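Ticket: Photo uploads rotate and stall on listing pages
Opened by: Hina Rind
Assigned to: Arsalan Awan
Product: Stellgate shop module
Status: Waiting on customer

Hina Rind: Since the September 2026 update, uploads stop at 100 percent and the page never saves. Same in two browsers. Small files go through.

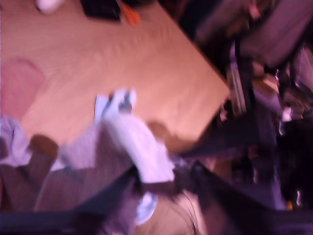 Arsalan Awan: Please clear the media cache and retry with one file — not a batch. Send the log if it stalls.

Hina Rind: Cleared. It stalled 3 times out of 4. Log says "worker timeout 600". 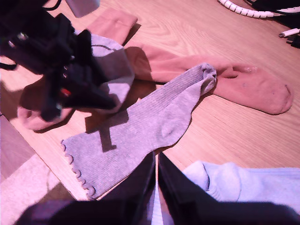

Attachment 2: socks, long gray ribbed one in the middle

Arsalan Awan: Thanks. The timeout is on the resize worker. I've restarted it and passed the log to Sohail Bajwa.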